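Workshop notebook – Condiments and dry goods, tray layout
Saturday, morning session

Purpose of the entry. To record the present state of the tray arrangement for sauces and jarred goods, and to set out what remains to be settled before the Nenia shelf trial begins. Colleagues taking over the bench are asked to read the whole entry before moving anything.

Background. The previous layout placed the jars in a single row along the front. It was abandoned after the August review, on the ground that a person reaching for a bottle at the back had to pass a hand over the lids of everything before it. The Plirarance guidance on pantry storage recommends that taller containers be kept to the rear and that the front of a tray be left clear, and the present work follows that recommendation in part.

Materials. The tray is the black one with the raised rim, taken from the Clitix delivery. The rim is low. It will stop a jar from sliding off when the tray is drawn forward, but it will not hold a tall bottle upright if the tray is tilted, and it should not be relied upon for that purpose. The second tray from the same delivery has a slight bow in the base and has been returned to the cupboard with a label.

Procedure. The tray was wiped down with warm water and dried with a cloth before loading. Items were placed by hand, beginning with the dark jars, then the canister, then the sauces. No item was to touch its neighbour at the lid. After loading, the tray was drawn forward by 5 cm and pushed back, and this was repeated 6 times. The positions were then checked against the pencil sketch on the previous page.

Observations. The canister gave no trouble. The bottles are the difficulty, being tall for their width, and one of them leaned at the fourth pull. It did not fall. The jars kept their places throughout. The pull was slower than it would be in an ordinary kitchen and the result should be read with that in mind. A further set at normal speed is required.

Labels. It was noted again that the two dark jars with red lids are easily mistaken for one another when approached from above. A label round the body is of little use once the jar is standing behind something else. The Softić label sheets are suitable for lids, being small enough, but the adhesive did not take well on the first attempt and the lid must be free of oil. The remaining sheets are in the second drawer, under the tape. Writing on the lids in marker is not to be adopted as a permanent measure.

Position at the close of the session. Containers are kept mostly to the back edge and the left side of the tray, with the front and right of centre left open. One sauce bottle stands towards the back right and the other on the left, in front of a red-lidded jar. The small jars remain off the tray, to its left, until a decision is made on whether they belong with the sauces at all.

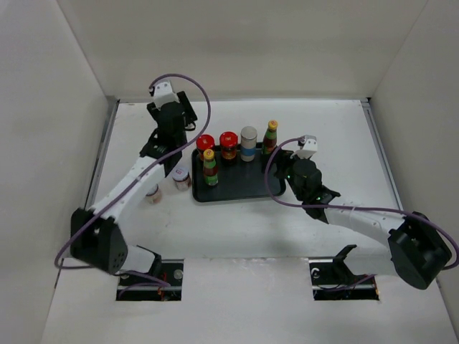

Comment added to the entry, unsigned: I should prefer both sauces to stand together. With one at each side, whoever is cooking will look in the wrong place half the time, and two part-used bottles of much the same thing will be open at once. The red lids could be parted instead, as those are the ones people confuse. I would also ask that the small jars be given a place of their own – they always end up beside the tray and are then put away with the spices.

Response. The point about the sauces is accepted for trial. The next layout will place both bottles on the right, with the canister between the two red-lidded jars. The weight on that side will be greater, and the pull test is to be repeated in full before the layout is entered as approved. The load limit for the shelf remains at 80 per cent of the marked figure.

Outstanding:
Pull test at normal speed, present layout.
Pull test, both speeds, sauces together.
Lid labels, second attempt, after degreasing.
Decision on the small jars.
Return of the bowed tray to Clitix, with the delivery note.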